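Salazar (sweet corn)

Salazar is a late-season sweet corn variety raised by the plant breeder Hanyu Dong at the Mollport trial grounds. It is grown mostly by home gardeners and small market farms, and it has won a loyal following for its remarkable flavor and its willingness to grow in cool, heavy soil.

Origin

Dong began with a cross between Zullix, a short and very early corn, and Posent, an old field type with strong roots. The first generation gave 127 plants worth saving. Most had Zullix's thin stalks and went down in the first summer storm, but 14 stood upright and ripened well, and every Salazar plant today descends from that wonderful little group. The winter rows were grown under glass, with hand pollination finished each December.

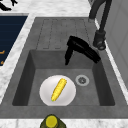

Selection continued for several more generations, with husk cover as the main concern. Posent has a tight, long husk that keeps earworms out, and Dong was determined to hold on to it. Seed was first offered to the public on 17 June 2021, too late for planting in most northern gardens, yet the whole first lot sold anyway!

Growing

Salazar needs soil at 60 degrees Fahrenheit or warmer for even sprouting. Plants are set in blocks at least four rows wide so that pollen reaches all the silks. It is a hungry crop and does beautifully after beans or clover. A side dressing of compost at knee height is usual. Stalks reach seven feet and rarely need hilling.

Related varieties

Zullix is still sold by several seed houses and is ready to pick in as little as 52 days in a warm summer. Posent is now grown mainly by seed savers, who prize it for cornmeal.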